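Swapping the processor in an old office tower, what do I need to worry about?

Posted by Senad Popescu in Desktops & Upgrades

Hi all! I picked up a used office tower for my daughter back in February and I want to put a faster chip in it before she starts using it for school. I've added memory to computers before but never touched a processor, so I'm a bit nervous. I laid it on its side and took the panel off and had a good look around. 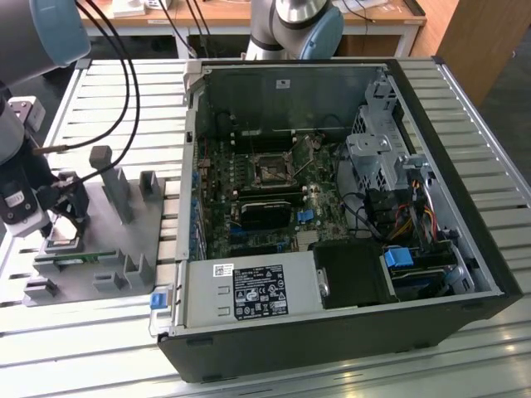

Side panel off, CPU socket empty.

What I'm wondering is, do I have to take the graphics card and the drive cage out to get at everything, or can I work around them? And is there a trick to setting the chip down without wrecking the socket? The board alone would cost me more than I paid for the whole thing, so I'd really like to get this right the first time.

Mateja Georgiev

Leave the drive cage alone, you won't need to go near it. The graphics card I'd only pull if your knuckles keep hitting it (mine always do, but I have big hands). Unplug the power cord, hold the power button for a few seconds, and touch bare metal on the case before you pick up the chip.

Then look for the little triangle on one corner of the processor and match it to the mark on the socket. Hold it by the edges only and lower it straight down. No pushing, no sliding! If it doesn't sit flat under its own weight, lift it back out and check which way it's turned.
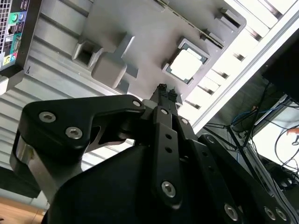 Once it's flat, close the bracket. On a lot of sockets the lever takes more force than you'd expect and it can creak a little, which scared me half to death on my first one. Clean the old paste off the bottom of the cooler with rubbing alcohol, put a small dot of new paste in the middle of the chip, and tighten the cooler screws a bit at a time, going corner to corner.

Also check the BIOS version before you buy anything. I skipped that once and got a black screen for 2 evenings.

endbridge72

just buy a newer one, you can get a decent tower for 299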